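Feb 10, 2024

Prollberg league kit, playtest notes, continued from the last sheet.

Ran the revised starter deck against Villca control this morning, Mercedes on Villca, me on the starter. Best of three, then swapped seats. Starter took the first set 2-1 and lost the second 0-2. Both losses came from the same spot: turn four, no draw engine, hand empty. Hacer saw the same thing last week with her build, so I don't think it is just bad shuffling.

Changes to try:
Cut two copies of Lavaleck Gate, add two of the cheap draw card.
Side deck stays at 6 for the casual nights. Hacer wants more, I don't.
Life total back up to 100 for beginners. The lower total ended games before anyone had played their big card.

Rules wording. The line on Lavaleck Gate still says "when this card leaves play" and Mercedes read it as covering the return to hand. I read it as discard only. Needs to be one or the other before July or we will be ruling on it at every table. My vote is discard only. Text for the reprint:

"When this card goes from play to the discard pile, draw one card."

Swiss rounds test. Put 47 names into the pairing sheet to check the bye. It gave the bye to the same name in rounds two and three, so the sort is still wrong when two players drop in the same round. Hacer Öztürkmen wrote that part and will look at it. Until then, do the bye by hand.

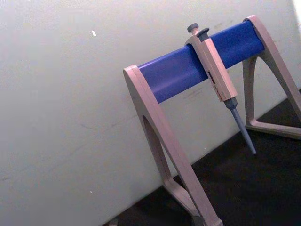 Sleeves: the Zosteo matte ones split at the corner after a day of shuffling. The gloss ones held up but stick together in a stack. Going with gloss for the loan decks, matte for nothing.

Card count after the last sort is 2192 including the misprints. Misprints are in the long box with the red tape - do not put them back in the draft pool, Mercedes Usuga pulled three out of packs on Thursday.

Still open: prize support for the bottom half of the table, and whether a draw in round one counts for one point or none. Next session, starter against the Prollberg rush deck, ten games, swap who goes first each time.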